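## 3. Practice run with the tube rack (Hoshino club kit)

Please finish section 2 before this one. The gripper must already open and close from the Drokero menu.

1. Put the rack on the white work surface, a little diagonal to the gripper. Beginners like it straight, but the competition rack is never straight.
2. Open the gripper fully and save this position as `OPEN_100`.
3. Move forward slowly until the rack is between the two fingers in your view. Do not close yet.
4. Close at speed 3. If the finger touches the rack, stop and go back to step 2.
5. Write the result in the team log.

**Caution:** Keep cords away from the fingers. A cord can be pulled in when the gripper closes.

**Note:** Worn finger blocks are fine for practice. Change them before the December meet.
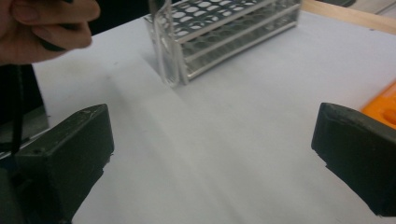
Miyuki Okabe wrote on the club page that speed 3 was still too quick for her group, and that they learnt better at speed 2 for the first evening. Both speeds are allowed. Save your choice in the profile before you log off.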